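Tidying a Seating Corner: Order of Work and Storage
Group 7, Interior Studies, Nivberg

3. Method

The test area was a corner of the common lounge in the Filali building, room 2203. It has a gray carpet, a white upholstered armchair, a round white table and a gray bin. Loose items were to be cleared from the seat and the floor before the carpet was cleaned. The task sheet fixed the order: seat first, then floor, then table. 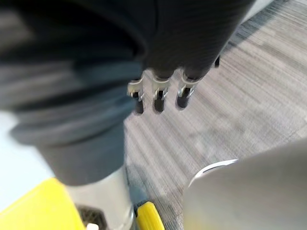

Floor first would be faster, one reader of the draft objected, as the carpet is the largest surface and everything dropped from the chair ends up there anyway. We kept the original order for that second point. Items that fall from the seat are then picked up in one pass.

3.1 Bags

Thin plastic bags were the hardest items to sort. They fold flat into the gap between cushion and arm, and their contents are hard to judge without opening them. Each bag was to be taken to the table and opened there.

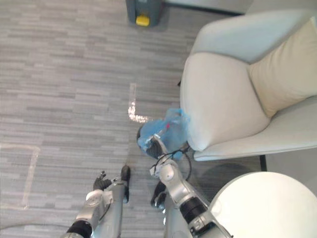
Bags with contents go to the Flanell shelf, which is 70 cm wide and stands outside the test area. Empty bags are flattened and stored together. Only torn ones go in the bin.

3.2 Carpet

The carpet is checked last, along the direction of the stripes. Small items are easy to miss on gray — a second check from the opposite side is part of the procedure. Results are entered in the Traka log by zone. 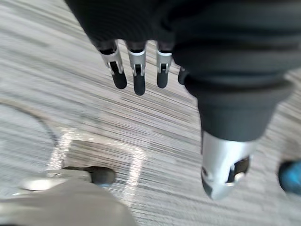 Figure 3. Hand over the striped carpet.

Zone limits are listed in the appendix.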